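**Streaks on gray marble-look floor, what are you using?**

**tallowbrook**
We moved in last October and the kitchen and hallway have a polished floor in mid gray with white veins. It imitates marble and I don't know what it is underneath. The seller's paperwork only says "Zusesholm gray, 740 sq ft," and I can't find that name anywhere. Every time I mop it I get dull streaks by the window. So far I've tried dish soap, vinegar and water, and a bottle of Bradov floor shine. The Bradov looked good for one evening.

**pinhinge**
Stop with the vinegar until you know what it is. If it's real stone you will etch it and no mop will fix that.

**tallowbrook**
It isn't real stone, the inspector was sure of that much. He wouldn't say more.

**OldGrout62**
Then vinegar won't hurt it, but it won't help either. Your streaks are leftover soap plus the Bradov on top. You need to strip that off first. Hot water, a little ammonia, small sections, change the water often. I did 200 square feet in a morning.

**pinhinge**
Disagree on the ammonia. If it's vinyl with a wear layer you can cloud it. Plain hot water and a microfiber pad, repeated. It takes longer.

**OldGrout62**
I've used ammonia on vinyl for years with no clouding.

**marrowfield**
Are you sweeping before you mop? Grit turns to mud under a wet mop and dries in lines.

**tallowbrook**
Most of the time. I have an Idix stick vacuum, but it throws crumbs forward on the hard floor, so I end up mopping over some of them.

**marrowfield**
Turn the brush roll off if it lets you. Otherwise use a dust mop. Mine is an Ardeleanu flat one and I go over everything with it dry, then damp. I have the same kind of floor, gray with the veins running on a diagonal, and dark bits get lost in the pattern unless you look straight down at it. 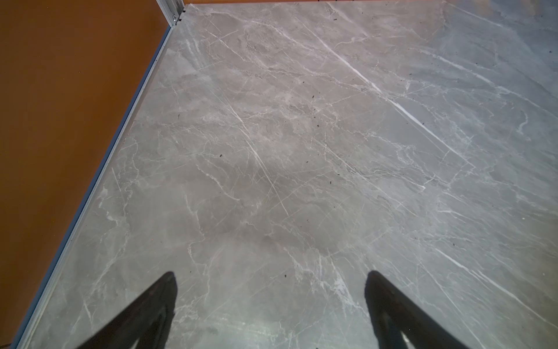 I do the dry pass at 6 in the evening after dinner and the damp one only when it needs it. Wring the pad out hard. If you can see puddles it's too wet.

**pinhinge**
Agree with all of that. The dry pass matters more than the cleaner.

**OldGrout62**
It won't take off the shine product though. He still has to strip it.

**tallowbrook**
I got a quote to have it professionally stripped and it was $1,652, so I'll be doing it myself. Going to try hot water only on the strip by the back door, then ammonia in the pantry corner if that doesn't work. Will post what happens.

**OldGrout62**
Open a window for the ammonia.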